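Is a 60-piece play kitchen set worth it, or do they end up with six things anyway?
Posted in Play & Toys – 3 replies

Pascal Schwerdtfeger
My sister-in-law swears by the big Zovholm set, 60 pieces in a bucket, and says it teaches kids to sort and put away. I have my doubts. We already own a small pile of play food and a few dishes, and what I see most days is the same handful of things spread over a white table while the rest stays in the bin. The plate, the colander, the cup and the bowl get used. So do the ketchup and the bananas. Would 60 pieces change anything, or would I just be picking up more plastic every Thursday before the cleaning?

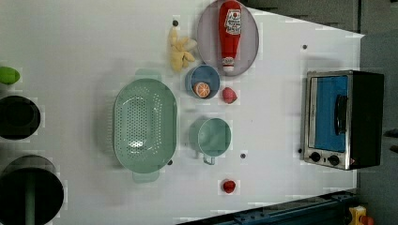 Otakar Hrubý
You have plenty already. We bought the Zovholm bucket and I would not do it again. More than 70 percent of it was tiny vegetables that all look alike, and our two fought over the one pan. The "learning to sort" claim is on every box and I have yet to see a child sort anything without being told. Dishes are what keep the game going. A kid can put a slice of orange in a bowl and call it soup, dessert or dog food. Ten more kinds of vegetable don't add to that. If you want to spend money, get a second cup and a second plate so two kids can play – that's it.

Try this before buying. Put out only what fits on the table and hide the rest until March. If they don't ask for it, there's your answer. Ours looked pretty much like this for a month:

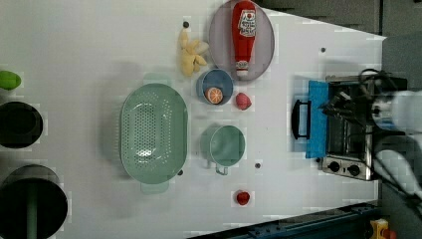
Play food and dishes on the white table, ketchup on the plate

The colander gets more use than anything. Don't ask me why.

hesta_mom
We have the big one and love it!! Got ours used at the Fadthorpe swap so it was cheap. Just keep it in a bin with a lid.

fourth_floor_dad
Depends on age. Under three I'd leave out the small stuff anyway, set or no set. Check what it says on the box, and then check the pieces yourself, the age labels on the cheap ones don't impress me. Akgül has single dishes if you don't want a bucket. No idea if they last.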